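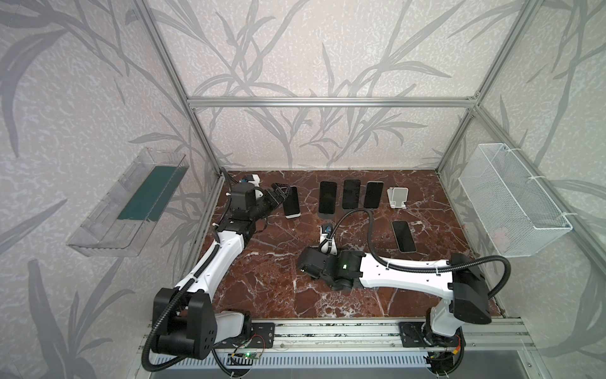
Clusell phone stand, white

Item 206 - in stock
Sold by Dimitrov, Nindivville

The Clusell is a small stand for one smartphone. It is L-shaped and stands upright, with a slanted back for the phone to rest on and a lip at the front so that it does not slide off. We sell it in white only. It has no cable, no battery and no moving parts.

Where it is useful

Most of our customers put it on a desk or beside the bed. Small shops also order it for the counter, when they want to show one phone upright and leave the other phones lying flat next to it. On a dark marble-patterned top the white stand is easy to find, also in the evening. If your table is white, please consider that it will be less visible there.

Which phones fit

The lip takes phones in a normal thin cover. Thick covers with a wallet flap usually do not go in, and we advise to take the phone out of them first. You can place the phone upright or on its side. When it is on its side, put the middle of the phone in the middle of the stand, otherwise it can tip when you touch the screen near the corner.

Charging works best with the phone on its side. In the upright position the lip is under the charging socket, and the plug has no place. We have received this question many times, so we prefer to write it clearly before you order.

Weight and packing

The stand weighs almost 200 grams and comes in a flat cardboard box, together with 2 spare pads for the underside. The pads are self-adhesive. Clean the bottom with a dry cloth before you change them, and let the new pads rest for one night before you use the stand again.

Care

Wipe with a soft damp cloth. Do not use spirit or kitchen spray, they make the white surface dull. Marks from dark phone covers can be removed with a little washing-up soap if they are fresh. Old marks sometimes stay.

Polished stone and glossy tops should be free of dust where the stand will be placed. A grain of sand under a pad can scratch, and this is not covered by the guarantee.

Ordering

Single stands are sent by letter post. For shops we pack 6 in one carton, and the carton has a lower price per piece. Unused stands can be returned within 30 days in their own box. Please include the order slip, without it the refund takes longer.

Phones are not included.

See also: Cleditz desk stand, the wider model for tablets. It has a deeper lip and a heavier foot, and it is not suitable for small phones.

Page last changed: 07/03/2020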